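How I Finally Fixed My Sticking Drawers (With a Candle and a Bit of Patience)

I put up with a bad dresser for years. You know the kind, where you have to pull with both hands and one foot braced against the bottom, and then the whole drawer shoots out and dumps socks on your toes. Mine came out of a house sale in Badlow for $50, and I loved everything about it except opening it!

My friend Thaís finally got sick of hearing me complain and told me to try wax before I did anything drastic. So that's where we'll start, and most of you can probably stop there too.

What you'll need: a plain white candle (no scent, no color), a soft pencil, a sheet of medium sandpaper and a sheet of fine, a dry rag, and a vacuum with the skinny attachment.

Take the drawer all the way out. Empty it first, please. I didn't, and I found a jar of buttons the hard way. Flip it over on a towel and look along the bottom edges of the two sides, where the wood rides on the runners. You're looking for shiny spots. Shiny means rubbing, and those are the places you care about. Circle them with the pencil and then go look inside the dresser for the matching spots on the runners.

Vacuum everything out. I got a paper clip, a dead moth and what I think was a piece of a Christmas ornament from way in the back corner. 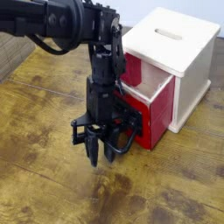 Now for the waxing, which is the fun part and takes maybe five minutes. Rub the candle hard along both bottom edges, then along the runners, then up the outsides of the drawer where it brushes against the case. Buff off the crumbs with the rag and slide the drawer in and out a bunch of times to spread the wax around. Then leave it partly open, like the red one on that little white cabinet, and wiggle it gently from side to side. If it catches at that point, check your pencil circles again, because you've probably got a high spot that needs sanding. A drawer that only drags in the last inch is usually hitting something at the back.

For sanding, start with the medium paper wrapped around a scrap of wood so you don't dig a dip into the edge. Four or five strokes, then put the drawer back and test it. Go slow! I took too much off my top drawer and now it rattles when I walk past. Finish with the fine paper, wipe off the dust, and wax again, since you've just sanded the first coat away.

One more thing about timing. I did my first round in May, on a really muggy Friday, and the wood was swollen. If yours only sticks in humid weather, wax it now and save the sandpaper for a dry spell.

My bottom drawer still needs a new runner on the left side. I've got the strip of wood cut, and I'll get to it when the glue I ordered shows up.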